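3.2 Looking after the simulated cell

Most of the trouble I had with the Drovel cell wasn't in the learning code at all. It was housekeeping. A simulated robot doesn't wear out its belts or drip grease on the bench, so I assumed I could set it up in August and leave it alone. I was wrong, and I'd like to go through what the upkeep involved, as papers like this one tend to squeeze it into a footnote (mine did too, in the first draft).

The cell is simple enough. We have an arm, a two-fingered gripper, a plain dark floor and a handful of small objects from the Shimada set. The floor has no texture on purpose. Our earlier one had a wood grain, and Mawuli Boateng spent days chasing a localisation error that went away as soon as he swapped it for a flat colour. We've kept it flat ever since, and I don't miss the wood one bit!

Each object has its own small settings file with a mass, a friction value and a collision shape. The collision shape is the bit that needs looking after. Fruit is lumpy, and if you hand the physics engine every lump, the fingers chatter against the surface and the whole thing shakes itself loose. If you smooth the lumps away too keenly, the fingers close on thin air just outside the skin. I ended up rebuilding the plum's shape by hand, checking it against the drawn surface from several angles, and I now do the same for anything round before it goes into the cell. Figure 4 has the plum between the fingertips, with the cup, lemon and can on the floor.

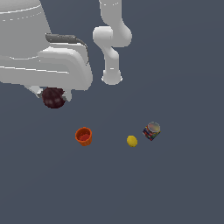
Figure 4. The Drovel cell in simulation, viewed from above, with a plum held between the gripper's fingertips.

The gripper needed the most care. Its closing force is a single number in the settings, and for a long while I treated it as something you pick once and forget. Then we updated the engine and the same number meant something slightly different – the contact solver had changed under us. Grasps that had been dull and dependable began to slip. I put a short test in front of every run after that: the gripper closes on one object, lifts it, holds it for 330 simulation steps and lets go. If the object has slid more than 2 mm by the end of the hold, the run doesn't start and I get a rather grumpy email from my own script.

Joint offsets were the other regular chore. They live in a file that we share with the Cudedico group, and anyone can edit it, me included. One stray offset at the elbow and the hand arrives slightly high everywhere, and that's very easy to mistake for a badly trained policy. I did mistake it for one, and threw away 870 episodes before I thought to look. We now save a copy of the offsets alongside every batch and compare it with the last good one before training. It takes a moment and I wish I'd done it from the start.

Restarts turned out to matter as well. Tiny contact errors seem to pile up in a long session, so we reload the whole cell after every 40 episodes and put the objects back from their saved poses. I haven't tried to find the best interval. The version used for all the results in Section 4 was frozen on November 25, 2025, and the settings files, including my hand-built plum, are in the Trernidness archive under the same names we use here.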